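From: Janka Jelínek
To: robot club list
Date: May 3, 2021
Subject: Re: [club] Cables on the arm, and what to do before the Hornholm day

Dear all,

Vlastimil wrote:

> I have read the rules for Hornholm again and I think we have two
> problems. The first is time: every team gets 600 seconds for the
> bin task, and this includes the homing of the arm. The second is
> our cables. If the judges see a cable touching the parts in the
> bin, they can stop the run. Can we move the cables to the outside
> of the wrist, or is it too late for this? Also, who has the key
> to the cupboard at Naltcombe?
>
> Vlastimil Jelínek

Thank you for reading the rules so carefully. I had missed the sentence about homing. I will answer in the order you asked.

About the time. The students measured the homing on Thursday and it is slower than I remembered, so I would like to start each run from a position above the bin and not from the parking position. I have asked the organisers if this is allowed. Hrnčiar's team asked the same in November and they got a yes, but the rules were changed after that, so please do not build anything on it yet.

About the cables. I don't think it is too late, but I would not like to take everything off the wrist now. The loop must stay long enough for joint six to turn fully in both directions. When we made it shorter last autumn, a connector came out in the middle of a demonstration and we lost the whole afternoon looking for the fault. My proposal is to keep the length, and to tie the yellow cable and the black ones together at one more place, higher up, so that the loop hangs less over the parts. 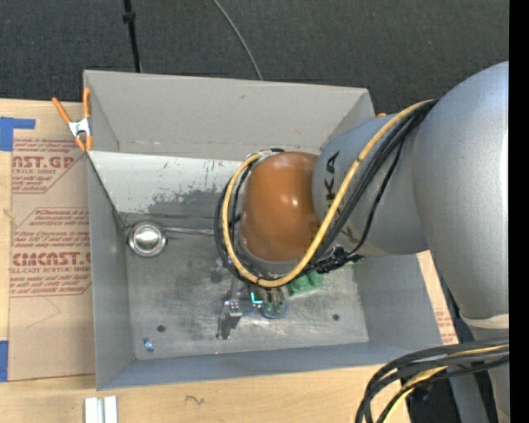
Whoever does this, please move the arm by hand mode first, at 2 per cent speed, and look at the loop from both sides before you close the last tie. Leave the cable ties a little loose until then. The old ones can be cut, but please cut them away from the cable — we have already one sleeve repaired with tape.

There is one more thing which is not in Vlastimil's message. The grasp program, which the students call Belis, still approaches objects near the walls with the same angle as objects in the middle. It was written for the old flat tray, and the walls of a real bin are sloping. Last week it had 60 tries and most of the bad ones were close to a wall. Could the second-year group look at this before they continue with the object list? I would prefer fewer objects and a safe approach.

The key to the cupboard is with me. I will be at Naltcombe on Wednesday from four o'clock, and I can leave it at the reception if somebody wants to start earlier. The spare connectors are on the lower shelf, in the box with "2013" written on the lid. The date says nothing about what is inside, it is only an old box.

Please reply to the list and not only to me, so that the students can also read the answers.

Kind regards,
Janka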